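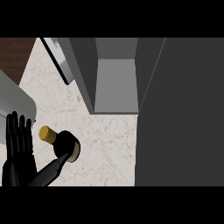 클로코브, 온라인 RPG '렐브리지' 대규모 업데이트 '자스티소프의 등대' 10월 15일 적용
- 신규 지역 자스티소프 개방, 8인 공격대 '잠긴 종탑' 추가
- 낚시·항해 생활 콘텐츠 전면 개편
- 복귀 이용자 지원 이벤트 동시 진행

게임 개발사 클로코브(Clokov)는 자사가 서비스하는 PC 온라인 RPG '렐브리지(Lellbridge)'에 대규모 업데이트 '자스티소프의 등대'를 적용한다고 밝혔다. 적용일은 10월 15일. 정기 점검 종료 직후부터 바로 플레이 가능하다.

이번 업데이트의 중심은 신규 지역 '자스티소프(Jastitthorpe)'. 렐브리지 본토 북쪽 바다 건너에 있는 항구 도시로, 메인 스토리 '안개 항로'를 완료한 캐릭터라면 누구나 입장할 수 있다. 지역 퀘스트는 총 104개. 전 퀘스트 한국어 음성은 지원하지 않으며 주요 장면에만 음성이 들어간다. 나머지는 자막.

지역은 부두, 염전, 구시가, 등대섬으로 나뉜다. 등대섬은 썰물 때만 걸어서 갈수 있고 밀물 때는 배가 필요하다. 조수는 게임 내 시간 기준으로 바뀌며, 미니맵 오른쪽 아래에 물때 표시가 새로 추가됐다. 부두 창고에서 배를 빌릴 수도 있음(은화 소모).

신규 공격대 '잠긴 종탑'

8인 전용 공격대. 관문은 네 개, 난이도는 일반과 심화 두 가지. 입장 조건은 장비 점수 1,063 이상이며 심화 난이도는 일반을 한 번 이상 클리어해야 열린다. 보상 초기화는 주 1회, 기존 공격대와 동일하다.

마지막 관문의 보스 '종지기 카제미(Kazemi)'는 종소리의 높낮이에 따라 패턴이 달라진다. 낮은 종이면 흩어지고 높은 종이면 모이는 방식. 소리를 끄고 플레이하는 이용자를 위해 화면 테두리 색으로도 같은 정보를 보여주는 옵션이 들어갔다. 설정 > 접근성 메뉴에서 켤 수 있다. 클리어 시간은 숙련된 파티 기준 대략 30분 정도로 설계됐다.

카제미 처치 시 확률적으로 재료 '금 간 종의 추'가 나온다. 거래 불가. 전설 등급 무기 제작에 쓰이고, 일정 수량을 모으면 탈것 '염전 당나귀'로 교환할수 있다. 심화에서는 드롭 확률이 올라간다. 확률표는 점검 종료와 함께 홈페이지에 공개된다.

생활 콘텐츠 개편

낚시는 기존의 버튼 연타 방식을 없앴다. 줄의 장력을 보면서 당기고 푸는 방식으로 바뀐다. 기존 낚싯대와 미끼는 그대로 사용 가능하고 낚시 숙련도도 유지된다. 항해에는 바람 방향이 적용되며, 초보 항해사 등급에서는 역풍 패널티가 없다.

요리 쪽은 변경 폭이 작다. 자스티소프 전용 조리법이 들어가고 재료 보관함이 계정 공유로 전환된다. 캐릭터별로 나뉘어 있던 재료는 점검 중 자동으로 합쳐진니다. 보관 한도를 넘는 분량은 우편으로 발송, 수령 기한 없음.

편의성 개선

파티 찾기에 '첫 도전' 표시가 생긴다. 공격대 대기 중에도 생활 콘텐츠 이용 가능. 창고 검색창에서 초성 검색 지원. 길드 공지 글자 수 제한 확대. 그 밖에 일부 직업의 기술 설명이 실제 효과와 다르게 표시되던 문제가 수정됐다. 직업 밸런스 조정은 이번에 포함되지 않는다.

클로코브의 그웬돌린 보이치크(Gwendolyn Wojcik) 총괄 디렉터는 "자스티소프는 서비스 초기부터 지도 위쪽에 이름만 적혀 있던 곳이라 언제 열리냐는 문의를 정말 많이 받았다"며 "공격대를 안 하는 분들도 배 타고 등대까지 가보셨으면 한다. 낚시는 내부에서도 의견이 갈려서 여러 번 다시 만들었다"고 말했다.

이벤트

업데이트를 기념해 '돌아온 뱃사람' 이벤트가 열린다. 장기간 접속하지 않은 이용자가 복귀하면 공격대 입장 직전 단계의 장비 상자와 강화 재료를 지급한다. 신규 이용자에게는 성장 지원 물약과 소형 돛단배 외형 제공. 기존 이용자도 출석만 하면 '등대지기 외투'를 받는다. 외투는 염색 가능, 계정당 한 벌.

이벤트는 12월 첫 정기 점검 전까지 진행된다. 지급 아이템 중 일부는 사용 기한이 있으니 수령 전 안내문 확인 필요.

12월에는 자스티소프 후속 스토리와 길드 대항 항해 경주가 추가될 예정이다. 세부 일정은 추후 별도 공지.

업데이트 관련 자세한 내용은 렐브리지 공식 홈페이지 공지사항에서 볼 수 있다.

클로코브 소개
클로코브는 PC 온라인 게임을 개발하고 직접 서비스하는 게임사다. 대표작은 '렐브리지'.

보도자료 문의: 클로코브 홍보팀
스크린샷 및 로고 파일은 요청 시 메일로 전달드립니다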